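Zelwood Community Boards > Kitchen and Pantry > Snack storage

Topic: Cookie boxes, flat or on end?

pantrymoth86
Posted Tuesday, 7:40 am
I'm redoing the pantry and have one shelf left for cookies and crackers. It's 18 inches deep and not very tall. Long narrow boxes only fit if I lay them down. Does that break the cookies? My mother always stood them on end and I never asked why.

dell_and_rye
Flat is fine. Crackers too. The ones on the bottom of a tall box carry the weight of everything on top of them, so if anything you'll get fewer crumbs.

Zenodora
I disagree. It depends on the tray inside. If the cookies sit in a row in a plastic tray, laying the box down the wrong way puts the open side of the tray against the cardboard, and once the wrapper is open they slide out. I stand mine up and fold the top over.

dell_and_rye
Then lay it down the right way. Put the front of the box facing up and check once.

Zenodora
Not every box has the tray opening toward the front. The crackers I buy open at the side.

oatmilk1310
We gave up on boxes. Everything goes in a jar with a clip lid the day it comes home. Boxes take up space even when they're two thirds empty. I cut the name and the date off the cardboard and drop it in the jar.

pantrymoth86
I thought about jars but the kids go through a box in two days, so it's a lot of washing for nothing. Also I like to see the box. If it's in a jar nobody eats it and then I find it in September.

Bhuiyan
My shelf is low too and I lay them flat, short end facing out. Two things to watch. Don't stack more than three, and don't put cans on top. I put the chocolate chip ones where the kids can reach and the plain ones behind.

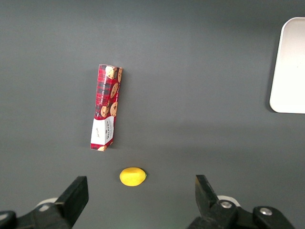
Chocolate chip box lying flat, red plaid side up

Zenodora
With the short end out you can't read what it is, though. I'd want the long side facing me.

Bhuiyan
The plaid is easy enough to spot. If I had four boxes in the same color I'd write on the ends with a marker.

oatmilk1310
Long side out wastes the depth of the shelf. On 18 inches you'd have a big gap at the back where things get lost.

pantrymoth86
OK, going with flat and short end out, and a strip of tape on the ends for the crackers. Zenodora, I checked mine and the tray does open toward the front, so front side up. If the kids leave the wrapper open I'll move those to a zip bag.

Zenodora
Fair enough. Still standing mine up.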